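3.2 Perceived transparency in overlapping surfaces

Readers of the glass literature will know that people are confident about transparency and bad at explaining it. Our stimuli all contained at least one see-through surface against a plain background.

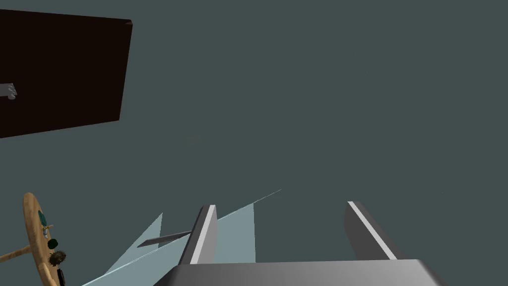 Figure 4. Rendered stimulus from the Geum set. Two translucent pale blue panes, left of center, on dark slate gray.

3.3 Participants and procedure

We recruited 179 adults through the Merbridge subject pool, which pays in coffee vouchers and gets the attention it pays for. Each person sat at a desk in a dim room and rated how easily they could see through the marked surface, from 1 ("like a wall") to 9 ("like air"). Ratings were logged in Rasteo. We dropped 57 trials in which the response came before the stimulus did, a feat we leave to other journals.

Color was a separate block. An earlier study using the Resero set reported that bluish sheets are judged clearer than gray ones of equal opacity, and we wanted to know if that held up when nobody had mentioned windows in the instructions. It did, though the effect was smaller and went away for panes seen nearly edge-on.

3.4 Results

After exclusions, 1,192 ratings remained. Opacity did most of the work, as it should. Tint came second. Background texture, on which we had spent most of January and two grant paragraphs, did nothing we could measure.

The 397 ratings given to overlapping pairs were less tidy. Many participants treated the overlap as a third object – some gave it a score higher than either sheet alone, a result that no model of light will support. We return to these ratings in Section 4, with more patience than we had when we first plotted them.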